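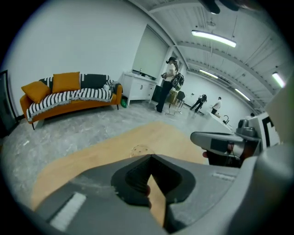 ## Slide 1 – What we thought we were buying

Morning everyone, I'm Mekdes Jemal and I look after the kit budget at Kassa. (Pause, let people find a seat. Leave the slide up.)

So, this talk is about money. Sorry! Somebody else is doing the clever robot talk after lunch. I want to talk about the bit before that, when you have a spreadsheet and a supplier quote and no idea what you've forgotten.

Point at the hand-held grippers. When I wrote our first plan in April, those were the plan. I had a line for grippers and a line for "misc", and I was very pleased with myself.

Then point at the rest of the room – headset, backpack, tripod, cable on the floor. Ask: which of these would you have put in your first quote? Wait for hands. Don't rescue them too quickly.

## Slide 2 – The quote against the bill

- We asked two suppliers, Lirnard and Clomitz. Lirnard was cheaper per gripper, Clomitz included spares. I went for cheap. I would not do that again.
- Spare fingers. Buy them on day one. We waited 5 weeks for ours and had people standing about with nothing to hold.
- Batteries and chargers: I budgeted one set per person, and what we needed was two (one on, one charging).
- Storage. We record a lot more than I thought anyone could record before lunch.

(Tell the charger story if there's time. Skip it if Lirnard are in the room.)

## Slide 3 – The room costs money too

This was my biggest miss. Furniture! You want a sofa with a blanket and a couple of cushions on it, a cabinet with drawers, a counter with a tap, cups. All fairly cheap, but it adds up, and then it all has to be delivered and carried in by someone.

Also think about floor space per person. People crouch and bend and turn round with things on their backs, so plan by how many can work at once and not by how many chairs fit. We started with a plan for 10 and cut it to 4 per session, which meant longer hire and a different set of sums.

## Slide 4 – What I do now

I split the budget 60/40. The 60 is equipment you can point at, the rest is spares, room, furniture, repairs and people's time. When I showed that to the Jisolitz project team they thought I was padding it, and then they had their own first month and rang me up.

Get a repair price in writing before you order. Ask how long a replacement takes, and ask again once they've said "in stock".

## Slide 5 – Questions

Spreadsheet template is on the shared drive, dated July 10, 2025. Please use that one, the older copy has a broken total in the spares tab (my fault).

If it goes quiet, ask who here has ever come in under budget on cables.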